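Search this site... Go

Getting Campaign Stuff Under Control at Home

3 min read

So I said yes to helping Nesrin Bilgin run for the Dolley town council, and by the second week my dining room was a mailing house. We folded 3,000 flyers in there! If you're doing the same for somebody before the June vote, these are the things I'd do again.

Fold flyers with the back of a butter knife. Your thumbnail gives out after the first box, and a knife makes a much sharper crease (a bone folder is nicer if you own one).

Sort by street before you fold anything. I used shoeboxes, one per walking route, 11 in all, with the street names on masking tape so I could peel them off and start over.

For stuffing envelopes, fan out a dozen with the flaps open and overlapping and run a damp sponge down the whole row. Do not lick 700 envelopes. I tried for one evening and couldn't taste my coffee the next morning.
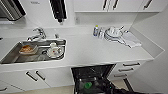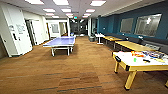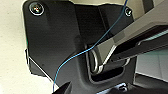
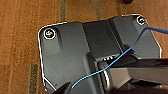
Teapot in the sink, first photo; ping-pong table, second.

Yard signs: slide the wire legs into a length of pool noodle before they go in the trunk. Mine tore the upholstery and I'm still mad about it. Muddy ones get a wipe with dish soap and an old sock, never the scrubby side of the sponge, or there goes the ink.

Sticker glue on a window comes off with cooking oil. Leave it on while you eat lunch, then scrape with an old library card.

And keep the donation checks in a zip bag on the fridge door, away from the flyers. Ask me how I know!

Contact | © 2021 Clandora | Back to top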